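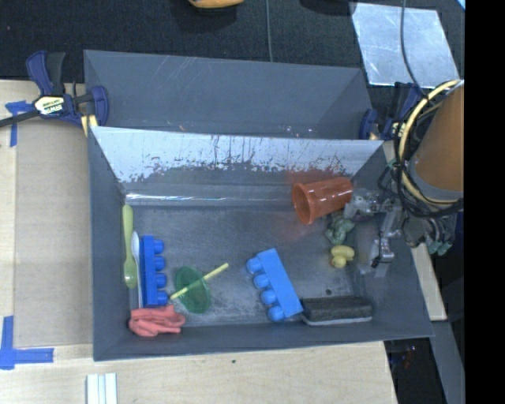 Lime-green spoon, gray bin.

About Us | Music & Community

Redlow is a small music school and record label run out of two rooms above a bike shop, and we love it here! Kumiko Hattori started it after years of playing bass in the noise-pop band Juten. She wanted a place where people who had never touched an instrument could start a band on the same day they signed up.

That's still how we do it. You come in, you get put with three or four strangers, and by the end of your first evening you've got a song (maybe a very short one, maybe only a chorus, but a song). We have 9 bands rehearsing at the moment, from teenagers to a group of retired nurses who play the loudest surf rock you'll hear in this county.

The label side grew out of the classes. Our first release was a split cassette by Kinoshita and Loviso, two student bands who couldn't agree on who got side A. We made 300 copies and they were gone by August! Since then we've put out five more tapes and a seven-inch, and our mailing list has passed 4000 people, which still makes us a bit giddy.

Lessons are pay-what-you-can. Amps and drums stay in the room, guitars can go home with you. Doors open at 5 p.m. and the last band usually gets shooed out well after ten.

Come and make a racket with us!

27 shares | 3 comments

marnie_k: My daughter joined on drums and now the whole house has rhythm. Thank you Kumiko!!

Dell: Any chance of a second pressing of the split tape?

tapehead: Seconding Dell. Side B is the better side.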